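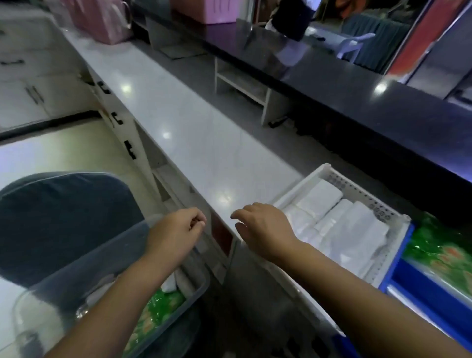 Danladi is a small company in Bevville. We write working rules for robots that tidy and carry things in shops and offices.

Each rule begins with a person doing the task by hand – only then do we put it on paper.
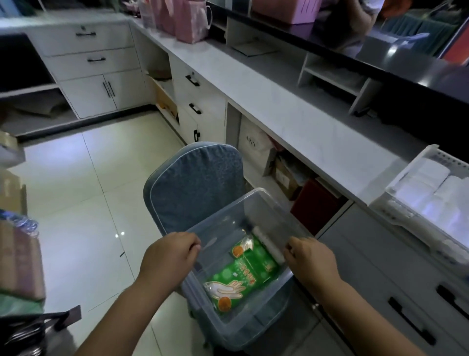
Both hands on the storage box, gloves pack inside

Our handbook has 18 rules. A box is held at two points, and it never travels above a person's head.

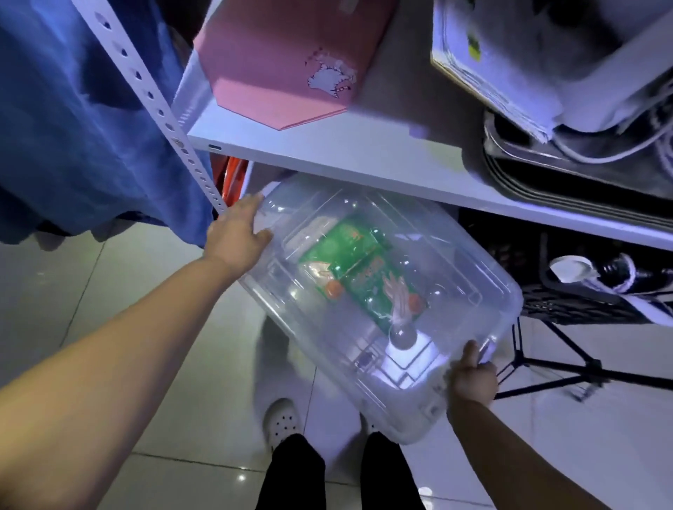
Page last changed: 04/09/2021

Our second office is in Plavgate. We welcome questions about any rule.

Recent items
Rules for narrow aisles
Stoltunby training days in June
How we test a rule 200 times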